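Section 4. Setting up the table before first use

Please read this section completely before you open the bag with the hardware. The work takes one evening for most people, plus one night of waiting for the oil. The Sisto table is delivered in five parts: the top, two leg frames, the long rail and the hardware bag. If one of these is missing, do not begin. Write to the workshop in Hindport with the order number from the delivery paper, and we will send the missing part.

4.1 Letting the wood rest

The top is solid wood and it has traveled in a truck. It needs to get used to the air of your house.

1. Remove the cardboard and the paper, but keep both. You will need the cardboard in step 4.3.
2. Put the top on its long edge against an inside wall. Do not choose a wall with a radiator, and do not choose the outside wall of a cellar.
3. Leave it there for two days. Turn it once, so that both faces get air.

Note: A small curve across the top after unpacking is normal. In most houses it goes away in the two days. If it stays, the screws in the slots will hold the top flat, and you do not need to press it with books or stones. We had a customer who used garden stones and the marks could not be sanded out.

Caution: Never leave the top lying flat on a floor with heating under it. One face dries faster than the other and the top can split at the end.

4.2 Checking the hardware

Open the bag over a tray or a plate. It contains:

Eight frame bolts with washers
Ten top screws, the short ones
Four leveling feet
One hex key
One small bottle of Dolan oil, 200 ml
Two cotton cloths

The short screws are for the top only. Please do not replace them with longer screws from your own box, even when they look stronger. A longer screw will come out through the surface of the top, and this damage is not covered.

4.3 Joining the frames and the rail

You need a second person for this part. It is possible alone, but the frame is heavy and it likes to fall to the side.

1. Lay the cardboard on the floor and put the top on it with the good face down. The good face is the one without the pencil number. On tables from the second series the pencil number begins with 718.
2. Stand the first leg frame on the top, feet up, between the two pencil lines. The slots must look to the middle of the table.
3. Put the end of the long rail into the frame. Push in two bolts with washers and turn them by hand until they stop. Do not use the key yet.
4. Repeat with the second frame. Now there are four bolts in the rail, all of them only hand tight.
5. Put in the other four bolts, two in each frame, in the lower holes.
6. Measure from corner to corner of the frames, first one diagonal and then the other. The two measures must be the same. If they are different, push the longer corner a little with your palm and measure again.
7. When the measures are the same, tighten all the bolts with the key. Go from one side to the other and back, a half turn each time.

Note: If a bolt becomes hard to turn after only two or three turns, it is crooked in the thread. Take it out and begin again. Do not force it - the thread inside the rail is brass and brass is soft.

4.4 Fixing the top

The top is fixed through slots and not through round holes. In winter the wood becomes narrower and in summer it becomes wider, and the screw must be able to travel with it.

1. Put a short screw in the middle of each slot. Only the two screws at the center rail go in round holes.
2. Turn each screw until the head touches the metal.
3. Turn back a quarter turn.

The quarter turn back is important and many people forget it. If you hear a loud crack from the table in the first winter, check the screws first. Most often one of them is too tight.

Now turn the table over. Two persons lift it at the frames, never at the edge of the top. Turn it first onto the long side, rest, and then onto the feet. Do not let it stand on two feet during the turning, even for a moment, because the whole weight will go into the lower bolts.

4.5 Leveling

1. Place the table where it will stay.
2. Press with your hand on each corner in turn. If the table rocks, find the corner that goes down.
3. Screw the foot at this corner outward until the rocking stops.
4. Put a glass of water in the middle of the top, or a spirit level if you own one, and correct the other feet.

The feet can be screwed out up to 40 mm. If your floor needs more than this, put a flat piece of hardwood under the foot. Do not use folded paper. It becomes thin again after some weeks, and you will do the work twice.

On a stone or tile floor, use the felt discs that you can order under number 965. On carpet the discs are not needed.

4.6 The first oiling

The top leaves our workshop with one thin coat of oil. This is enough for the journey but it is not enough for use. Please do the first oiling before you put anything on the table.

1. Open a window. The Dolan oil has no strong smell, but fresh air helps it to dry.
2. Wipe the top with a dry cloth. Then wipe with a cloth that is only slightly damp, and wait one hour.
3. Rub lightly with fine sandpaper, always along the grain. Two or three strokes on each place are enough. Remove the dust.
4. Pour a little oil on the cotton cloth, never straight on the wood. Rub it in along the grain, beginning at the far side so that your sleeve does not go through the wet part.
5. Wait fifteen minutes. Then take the second cloth and wipe off all the oil that is still standing on the surface. The wood must feel almost dry.
6. Leave the table for one night.

Caution: Cloths with oil can begin to burn by themselves when they are folded together or thrown in a bin. After the work, put them in a bucket of water, or spread them flat outdoors, away from anything that can burn, until they are hard and dry. This is true also for paper towels.

If the surface is sticky in the morning, too much oil was left in step 5. Put a few drops of fresh oil on a cloth, rub the sticky place until it becomes soft, and wipe it dry at once. Do not sand it while it is sticky.
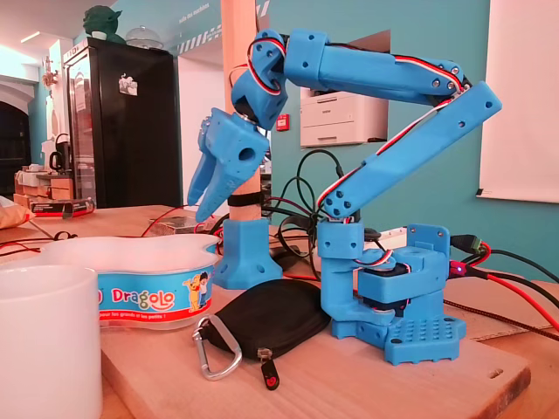 4.7 The first weeks of use

The oil needs two weeks to become fully hard. In this time you can use the table, but with some care.

Wipe up water directly. Coffee and red wine make the darkest marks, and tea is not much better. Put a cork mat under every pot and pan. Do not leave a rubber mat or a plastic tablecloth on the top overnight, as the place under it cannot breathe and will have another color.

If the table is used for handwork or small repairs, lay a board on it first. Small tools with sharp corners are harder on the surface than plates are. Metal shavings must be brushed away before anything is wiped, and if iron dust becomes wet on the wood it gives blue-black spots that go deep.

For daily cleaning use a cloth with lukewarm water. A little mild soap is allowed. Never use glass cleaner, vinegar, or the rough side of a sponge.

4.8 After six weeks

1. Tighten the eight frame bolts once more. They will take a small turn, maybe an eighth. This is the wood that has settled and it is no fault.
2. Check the top screws, but do not tighten them. They should be loose enough to move in the slot.
3. Check the leveling again.
4. Look at the surface against the light from a window. Dull places need a second coat. Do it as in 4.6, but without the sandpaper.

After that, one oiling in the year is enough for a dining table. Many of our customers do it in September, before the heating begins. A work table may need two.

4.9 Table with extension leaf

If you ordered the Jendarside leaf, let it rest together with the top as in 4.1 and oil it on the same day and from the same bottle. A leaf that is oiled later will stay lighter for a long time. Keep the leaf lying flat when it is not in use - under a bed is a good place, behind a door is not. The fitting of the runners is explained in Section 5.

Questions about this section can be sent to Diarmuid Hennessy at the Hindport workshop. Please include the pencil number from the underside of the top, and a photo of the place where the problem is.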